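12 min read

4. Tabletop evaluation of the Biteva kit

4.1 Setup

The Biteva kit is sold as a complete workcell package: an arm mounting plate, a parallel gripper, an overhead camera with its bracket, and a license for the Storora task software. The arm itself is bought separately. We assembled the kit from the printed manual without help from the vendor, on the view that a small lab would do the same. Assembly and wiring took two people one working day. Calibration of the overhead camera against the arm base was repeated until the reprojection error fell below the limit given in the manual, and it was not touched again during the trials reported in this section.

Objects were drawn from a pool of kitchenware and toy food. The pool was chosen to mix rigid items with thin rims (plates, mugs, a colander) and small items with irregular outlines (fruit). All trials used the same white tabletop. We did not cover the screw holes in the surface, although early runs of the segmentation module had reported one of them as an object. The vendor's default size filter removed these detections once it was switched on, and the filter stayed on for all results in Table 3.

Each trial began with a layout generated by the Storora software and set out by hand. The operator confirmed the layout on screen, moved behind the table line, and released the arm. A trial ended when the target object was placed in the goal region, when the planner returned no solution, or when the operator pressed the stop. Object poses were not corrected by hand once a trial had started. Figure 4 gives an overhead view of the workspace with the gripper over a bottle lying on its side.

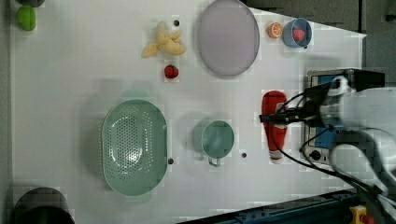 Figure 4. Overhead view of the workspace. The gripper fingers extend over the red ketchup bottle; the colander, mug, plate and toy fruit share the table.

4.2 Results

We ran 319 trials across the two grasp planners supplied with the kit. The default planner, listed in the software as Luo, completed 178 of them when run on the full set of layouts. The second planner, Ikcombe, was given the same layouts in the same order and is treated in Section 4.3. A trial that ended in an operator stop was scored as a failure in every case, including those in which the grasp itself might have held.

Failures under Luo were unevenly spread over object types. Bottles lying on their side were handled well, as the long axis gives the planner a clear closing direction. Plates were the weakest class. The planner tended to propose a grasp across the full width of the plate, beyond the opening of the gripper, and then returned no solution after 7 attempts, the fixed limit in this version. A rim grasp was reachable in most of these layouts, but it was ranked too low to be tried. Raising the rim weight in the settings file helped with plates and made results for the mug worse - the handle was then ignored in favor of the lip.

The colander produced a separate kind of error. Its perforated base gave noisy depth values, and the fitted support plane was sometimes placed almost 5 mm too high. The fingers then closed above the rim. Okonkwo repeated the affected layouts with depth smoothing enabled, and the error did not recur. Smoothing is off by default and is mentioned only in an appendix of the manual.

4.3 Comparison of planners

Ikcombe samples grasps along object edges and does not rely on a fitted outline. It was slower to return a first candidate, and this delay grew with the number of objects on the table. It did better than Luo on plates and on the colander, and no better on fruit. For small round items both planners were limited by the finger pads, which are narrow and allow the object to roll during closing. Alvarado tested a wider pad on a subset of layouts - these runs are excluded from the totals above, as the part is not included in the kit.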